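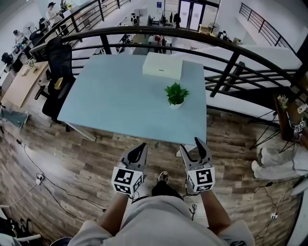 Upper Level Tables: Frequently Asked Questions

Who may use the tables by the railing?
Any Junudier tenant at the Grirnport building. Reservations are made at the Grarka desk and open at 9 a.m.
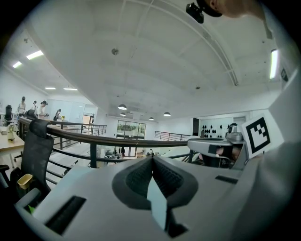
Ceiling lights and pendant lamps, upper level

May items be placed on the handrail?
No. Bags, cups and coats must be kept clear of it at all times.

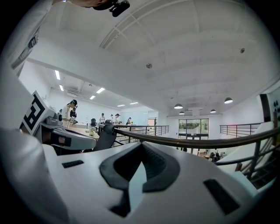
Lamps are switched off at closing. Tenants staying later should notify the desk.

May the potted plants be moved?
Plants remain on their tables.

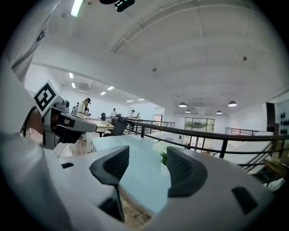 Watering is done by building staff.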